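Sock pairing

Sock pairing is the sorting of loose socks into matching twos, usually after laundry. Also called matching or mating. Mostly done on a bed or table, any flat surface really.

Method

Socks are spread out and grouped by color first, then by knit. Ribbing and mesh help when two blues look close. 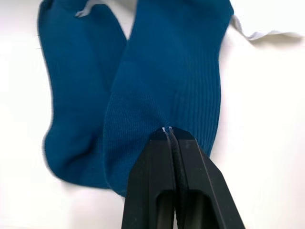

Length is checked last, as one sock of a pair can end up longer than the other. Striped socks go quickest. Dark navy and black are teh slowest, esp. under weak light. Pairs are then folded, rolled or balled; balling is said to strech the cuff.

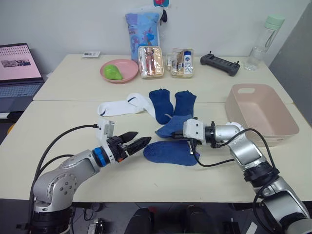
Odd socks

Leftovers with no match. Often kept in a bag until the next wash. Roswitha Wegener's household guide (Hadaten, 12 pages) says toss them after January.

See also: Laundry, Darning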